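Progress report to the Kelent Fund
Home Routines Project, third period
Submitted by the Postby project office

1. Where we are

The short version is that the guide to keeping a shared home in order exists, has seven chapters, and can be read from one end to the other without injury. The longer version follows, because the grant agreement asks for it and because some of the money went on things that need explaining, the mattress protectors chief among them.

You will remember that the project set out to write and test a set of everyday routines for people who live in one or two rooms with other people: making beds, dealing with clothes, keeping cables and small belongings where they can be found, doing laundry without a diplomatic incident. At the time of our last report we had four draft chapters and strong opinions. We now have all seven drafts and somewhat weaker opinions.

Testing has moved from the borrowed office at Thammasiri House to the practice room, where we should have been from the start. The office had good light and a coffee machine, and not one thing in it resembled a bedroom. Testers were asked to fold bedding on a conference table, which they did with patience and, in one case, visible sorrow.

2. The practice room

Setting up took longer than the plan allowed. The plan allowed a weekend. We overran by two weeks, most of which went on waiting for furniture and the rest on moving it back to where it had been the day before.

The idea was to get sleeping, washing and working into a single room, because that is how most of our testers live. A room with only a bed in it stays tidy by itself. Put a washing machine and a work table within a few steps of the bed and you have a place where a shirt can be clean, worn, doubtful and dirty without ever leaving the premises. The chapters on laundry and on surfaces were both rewritten after the first session there, and both got shorter.

We bought secondhand where we could. The invoice from Medumex covers linens, hooks, storage boxes and the mattress protectors. We ordered too many protectors. They are good protectors and we will be handing them out with the printed guide until the supply or our welcome runs out.

3. The bed problem

Chapter 3, "The bed is not a shelf," has caused more argument than the rest of the guide put together. Our first draft told readers to keep everything off the bed at all times. Testers read this, agreed with it warmly, and put their things on the bed.

We have come to think the testers had a point. A bed is the largest flat surface in most small rooms, it is at a convenient height, and it forgives you for dropping things on it. Clothes go to the headboard end in a heap. The phone goes near whatever supplies the power. Small boxes arrive and stay. By evening the person who wants to sleep has to clear a shop counter first, and usually clears it onto the floor.
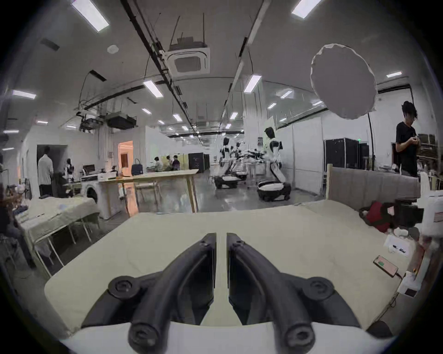

One reader of the draft, signing off as Upstairs Bunk, wrote that the chapter was plainly the work of people with wardrobes. Where exactly was the jacket supposed to go at six in the evening, the letter wanted to know, when the hooks were full, the chair was somebody else's and the floor was the floor? Upstairs Bunk had tried the rule for a week, kept a spotless bed, and lost a set of keys in a bag on the back of the door. The letter closed by asking for "permission to use one corner, in writing."

Permission is now granted, in writing, on the first page of the chapter. The revised routine gives each bed one landing corner, chosen by whoever sleeps in it, and asks for the corner to be cleared once a day before the evening meal. Clothes get sorted into two lots, wear again and wash. Anything that charges is moved off the mattress and onto something hard, together with its cable and, if there is one, the power strip. This last instruction is the only one in the chapter we refuse to negotiate, and we have set it in bold.

The daily clear takes three minutes when people do it daily. When they save it up for the weekend it takes considerably more and somebody ends up reading old receipts.

4. Other chapters, briefly

Clothes and laundry. Finished apart from the drawings. We dropped the color-sorting chart, which was beautiful and which testers used as a place to write phone numbers. The replacement is a sentence: wash dark things with dark things, and wash the red thing alone until you trust it.

Tables and work surfaces. Finished. The routine now starts by taking bags off the table and hanging them up, a step that frees more space than everything that follows it. We had buried it at the end under "additional ideas."

Cables and small things. In testing. The labeling scheme works well for households that already label things. We are looking for something for everyone else, and the current favorite is a shallow box with no lid.

Sheets and covers. Finished twice. The first version had a method for fitted sheets that depended on having a second person and a calm disposition. The new one says to roll it up and put it in the pillowcase.

Shared agreements. Still a draft. This chapter covers who does what and how to bring up the subject of the drain. It currently reads as if written by a landlord, and we are taking that out.

Starting over. The last chapter, for the day when every routine has lapsed and the room has won. Testers liked it best. Several asked whether they could begin with it, and we are considering the order.

5. Testing

Twenty-two people have now worked through at least one chapter. Each session has the same shape: people do the routine as written, then do it however they like, and we write down where the two part company. They part company early. The wording improves every time, chiefly by getting shorter.

Attendance has been good except on Mondays, when it has been theoretical. We no longer hold sessions on Mondays.

We had intended to ask testers to keep a written diary of their routines at home. The diaries that came back were thoughtful, well composed and, judging by the ink, completed in one sitting. We have replaced them with a short phone call.

6. Money

Spending is within the total and untidy inside it, which we recognize is an awkward thing for this particular project to report. Furniture came in under budget. Linens came in over, for reasons given above and stacked in our hallway. We moved the unspent travel line across to cover the difference, as your office agreed in October, and we are grateful that the reply to that request was a single word.

Printing has not started, so that line is untouched. The quote we hold is for a stapled booklet. A spiral binding would lie flat on a table while the reader has both hands full of duvet, and testers asked for it repeatedly. It costs more. We would like to discuss this at the next call and will bring one of each.

7. What has gone less well

The wall poster is abandoned. It was meant to put the whole daily routine on one sheet, and it did, in type that could be read by an owl. We may try again with fewer words.

The laundry timetable for shared homes failed in both households that tried it. One ignored it and the other enforced it, and the second was worse. The chapter now suggests a basket rule in its place: when your basket is full it is your turn, and if two are full you talk to each other.

We also underestimated how attached people are to the chair. Every bedroom with a chair has clothes on the chair. Our guide originally proposed removing it. That page has been withdrawn following representations from almost everyone.

8. Next period

We plan to finish testing the cables chapter, rewrite the agreements chapter in a human voice, settle the order and the binding, and send the full text for copyediting. The drawings need to be commissioned, and we would like them to show rooms with things in them. The sample sheet we received was all white pillows and a single tulip, and the testers laughed at it for some time.

From the fund we need two decisions: the binding, and whether the practice room may be kept on for another period at the present rent. The request for the room is attached as a separate sheet, with the lease terms and a list of what we own in it. Mattress protectors are on page two of the list.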